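Zamudio Learning Workshop
Progress report to the Okano Fund, second period
Prepared by Tonantzin Camacho, program lead
Thu 1 June

Dear friends at the Okano Fund,

I promised you a shorter report this time, and I'm afraid I have already broken that promise in my head, so please get yourself a coffee. Most of what I want to tell you concerns the open day, which your grant paid for and which took up nearly all of our spring. The budget sheet follows separately, as before.

First, the plain business. The second payment of $2000 arrived in good order and went toward the tabletop demonstration, the printed guides in English and Spanish, and the bus from the Clukell side of town, which we had asked you about in the winter. The bus was worth every cent. A good many of the families who rode it had never been inside our building, although they live close enough to see the roof from their kitchens.

We had 64 visitors sign the book, and I suspect a few of the smaller ones slipped past it on the way to the lemonade. The doors opened at 2 in the afternoon and we had planned to close them at 4, but people were still asking questions when the time came and it would have been rude to turn the lights off on them. We finished a good while after that, tired and very happy.

The demonstration was the arm working with the toy fruit and the little lidded pot. You may remember from the first report that we went back and forth over what the arm should handle. Our engineers at first wanted metal blocks, which are easy to measure and easy to grip, and I argued (at some length, they would tell you) for something a grandmother and a six-year-old could both understand from across the room. Fruit won. Everyone knows what it means to put a piece of fruit in a pot, and everyone has an opinion about the best way to do it!

Before each run we asked the crowd to guess which piece would be hardest to pick up. Most said the lime, on account of its being round and shiny, and the children were loudest about it. Then we talked through what the arm has to work out before it moves at all: where the piece is, how it is lying, how wide to open the fingers, and how to get over the rim of the pot without knocking it. A retired machinist stayed through three runs and asked better questions about the wrist joint than I could answer, so I handed him over to the engineers and did not see any of them again for quite some time.

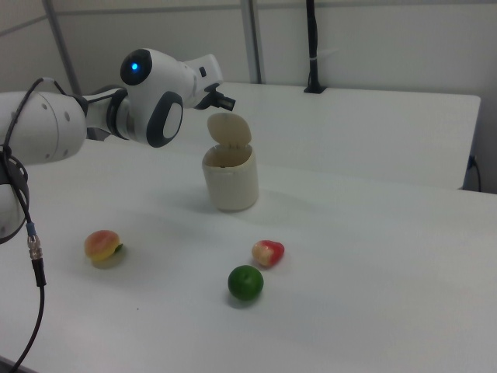 I should be frank about what went less well. We ran behind from the start, as each group wanted to see the whole thing again from the beginning, and the last group had a shorter talk than they deserved. The guides used the word "actuator" in the second paragraph and I watched people put them down right there. We are rewriting them in plainer words. The room was also louder than we expected, and those at the back missed much of the explanation. We have asked Zilidix, the rental shop, for a price on a small speaker and a microphone, and I will send it along once I have it.

On the cheerful side, a teacher from the middle school has asked whether her class can come for a morning of their own, and two parents left their numbers in case we start a Saturday group. I have made no promises to anyone, but I would dearly like to say yes to both.

Our plan for the coming period is a smaller repeat in August, with shorter talks, fewer people at a time, and benches for the older guests, who stood far too long. The tabletop setup can stay as it is, so the main costs will be the bus and the printing. If the Fund agrees, we would carry the unspent part of the printing money over to that day. Please let me know if you need a separate letter for this or if a line in your reply will do.

You are all warmly invited, of course. Come early if you can, and I will save you a place near the front.

With thanks and good wishes,
Tonantzin Camacho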